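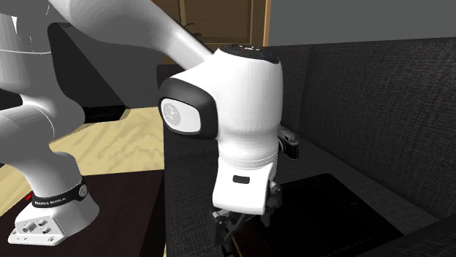
Notebook 4, page 218

Wednesday, late

Back on the sofa room today. The simulated Franka sits on the dark brown table and has to reach down to the seat of the gray sofa, so every example starts with a long stretch across. I like this room better than the kitchen one. There is less to bump into, and it loads faster.

We are at 563 kept examples for this room. The goal is 2000 before the end of May. I did not get as many as I wanted this morning. My first batch was too quick on the way down, and when I played it back the hand swung in from the side at the last second. I threw those out. The model copies whatever we give it, sloppy parts included.

After lunch I slowed down and it went better. I come in high, stop over the seat, let the hand settle, then lower it. The wrist camera helps once the arm is low, but dark things against dark fabric are hard to pick out in that view. I asked the Clondosberg office if the lights in the room can be varied from run to run. They said yes, but only after the next Mocanu update, so for now everything has the same lighting. I made a note of it in the log so we don't forget why the early ones all look alike.

Two crashes, both while saving. The second one took eleven runs with it. I now save after every five, which is a nuisance but better than doing them over.

Wetetti wants the labels in short, plain sentences - "move the hand over the seat" and so on. I went back and fixed 219 of the old ones. I had been writing "couch" in half of them and "sofa" in the rest. The Plisodbridge team says to keep both, for variety. I will leave them mixed until somebody decides.

My right hand is sore from the controller. Tomorrow I start with the arm in the other rest position and try to get through a full set before the noon call.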